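Evaluation of the Clotska Simulation Kit for Two-Arm Tabletop Tasks
Project report, Robotics Laboratory course
Ludivine Lemaire, Évan Vidal
2021-12-06

1. Purpose

The department asked for a review of the Clotska kit before the trial license expires in February. Clotska is a simulation package that supplies a two-arm robot model, a set of furnished rooms and a scripting interface. The question put to us was whether it could replace Roltonlow, the package now used in the lab course, for exercises on reaching and grasping.

We did not review the kit's navigation tools, and the mobile base stayed fixed throughout.

2. Setup

The kit was installed on 2 lab workstations from the archive on the vendor's site. Installation followed the manual except for the license step, where the server address has to be entered by hand in a settings file. The manual places this file in the wrong folder. Évan Vidal reported the error to the vendor and received a corrected page.

Rooms are loaded from a text file that lists furniture, wall colors and loose objects. We used the bedroom layout. All parameters were left at default apart from the time step, which was lowered after early runs showed fingers passing through thin objects.

3. Procedure

Each run began with a reset, after which a script sent one arm to a pose over the tray and requested a grasp on a named object. A total of 200 runs were scripted across 4 object layouts. Joint positions, contact forces and rendered views were logged. Runs in which the physics engine reported an error were kept in the log and marked.

The renders below come from the bedroom layout, with the gripper at the tray.
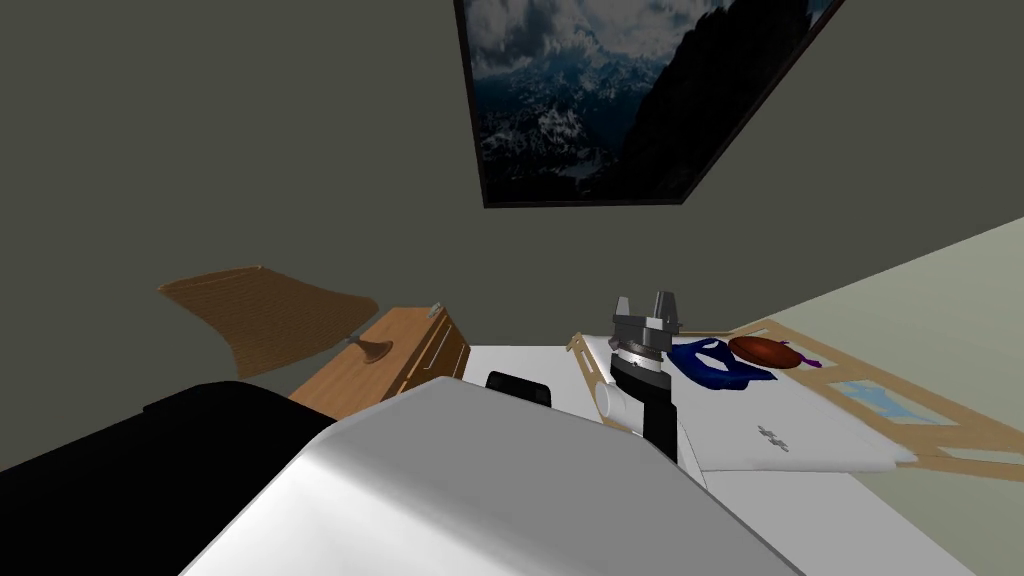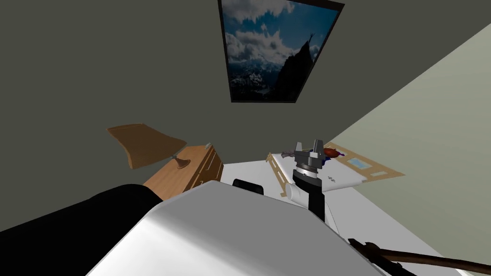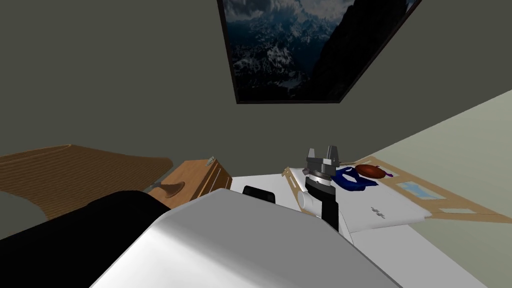

Monique Tanguy, reading the draft, asked that the cost of moving existing exercises be stated before any result. In her view a course with working Roltonlow scripts should not change packages for better rendering alone, and the report should say how many exercises would have to be rewritten. Of the current set, 7 would need new scripts. The remainder use only the arm model and can be converted by changing the import lines.

4. Findings

Arm control was repeatable. The same script with the same seed gave identical joint logs on both workstations. Changing the time step changed the logs, so a fixed value should be written into every handout.

Contact with rigid objects was acceptable for teaching use. Cloth was weaker. The cloth model is a coarse mesh, and grasp scripts written for rigid shapes cannot be reused on it without changes to the closing force. The manual gives one paragraph to this subject.

The default camera is mounted on the robot and tilted steeply. A large part of its view is taken up by the robot's own arms. A second camera can be added in the room file, and we recommend this for any exercise in which students judge a grasp by eye.

Error messages are short and do not name the object involved. Finding the cause of a failed load took longer than writing the room file.

5. Recommendation

We recommend a one-year license for the grasping exercises only, with Roltonlow kept for the rest of the course. Cloth tasks should be left out until the vendor documents the model. The room files and scripts are stored in the course folder under Cordier.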